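Handling Motion Blur in Wrist Camera Perception
Course notes, Unit 5: From Image to Grasp Target
Revised 2026-10-22
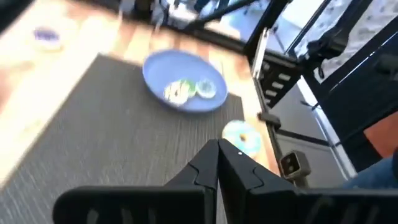
Figure 1. Wrist camera view during a move. Three donuts: two on the plate, one off it near the right fingertip.

These notes go with the Coltgate lab exercise. Read them before you start on the code. You should already have the hand-eye calibration from Unit 3 saved and loading without warnings.

1. The problem

A wrist camera moves with the arm. When the arm is moving, edges smear along the direction of travel, and a detector that works well on still images starts to miss things or puts its boxes in the wrong place. In Figure 1 the placemat texture is streaked and the donuts on the plate are soft, yet their ring shape is still clear. A frame like this is good enough to say that donuts are present. It may not be good enough to say where to close the fingers.

Keep these two uses apart in your code. Detection answers "what is in view and about where." Localization gives the pose you send to the planner. They can run on different frames.

2. Scoring a frame

Fodeck, the perception package used in this course, gives each frame a sharpness score. It takes the variance of the Laplacian over a region of interest. Do not compute it over the full image. The fingers are always in view and have strong edges, so they push the score up even when the table is badly blurred. Mask them first. The mask depends on finger opening, so load the one that matches the current gripper width.

Bright, washed-out areas pull the score the other way. The pale stripes on the table in Figure 1 are an example. Lower the exposure before you touch the threshold. A shorter exposure also cuts the blur.

3. Choosing a target

When the detector returns more than one donut, the selection node ranks them. The default cost has 2 terms:

distance from the grasp center to the object center
clearance to the nearest other object

The two donuts on the plate touch each other, so each has zero clearance on one side. A finger coming down there would hit the neighbor. The one off the plate is nearer to the gripper and stands apart from the others, so it gets the lowest cost. Note that the plate rim counts as an obstacle too. If your segmentation merges the plate with the mat, the clearance values will be too high.

Icing color is not part of the cost. The frosting differs from one donut to the next, and a color filter tuned on the blue ones will drop the one with green and yellow specks.

4. Look, stop, look again

The Elex controller runs the approach in this order:

Detect while moving. Keep the target ID only.
Slow down and stop above the target.
Wait for the joint velocities to settle.
Take 3 frames, drop any below the sharpness threshold, and average the pose from the rest.
Transform to the base frame using the joint state at the image timestamp.
Plan the final descent and send it.

Most student errors are in the transform step. Using the latest joint state instead of the one at the image timestamp shifts the target along the direction of travel. While the arm is still, you will not see the mistake. Test it by calling the transform during a slow move and plotting the result. A fixed object should stay in one place in the base frame.

5. Collision model

Load the workcell frame, its brackets and the sensor mount into the planner before any motion. The right side of the cell is close to the mat, and a wide wrist rotation there can bring the housing near the beams. The Le Goff planner will accept a scene with no obstacles in it and print no warning.

Exercise

a. Run the scoring script with and without the finger mask. Plot both curves.
b. Change the clearance weight until the selected target changes. Report the value.
c. Repeat the transform test with the timestamp lookup turned off and measure the shift.

Hand in the plots and a short write-up, 2 pages at most. The due date in November will be posted on the course page.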